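### From the Hulden Room

If you've been meaning to drop in on our Wednesday knitters and haven't quite got there yet, let me give you one more little nudge, because the giant yarn has arrived and it is a joy. Gifty Yakubu ordered it in April through Agbeko (we waited and waited!) and it finally turned up in cream, which is my favourite colour for a winter throw and, happily, Gifty's too. You work it with your arms, no needles at all, and your shoulders will know about it the next morning.
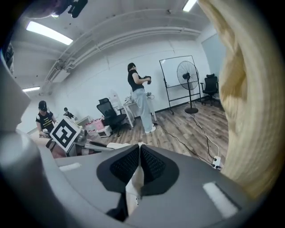 *Photo: Esi Antwi, Jultusgate*

The room itself is the same as ever, with the pipes along the ceiling and the whiteboard on its rolling stand, and I've grown rather fond of it. The black pedestal fan is ours to use as well, so please don't be shy about asking if you get warm under a lap full of knitting. The mesh chairs on wheels are comfy enough, though for arm knitting I'd bring a cushion and something that stays put.

We've raised $554 towards more yarn, which should cover nearly 15 throws, and anyone who'd like to make one for the Panico Street shelter is very welcome to a share. Beginners too, of course! Esi will sit with you until you've got your first row, and she is the most patient soul I know. Just tell either of us at the door, and wear short sleeves.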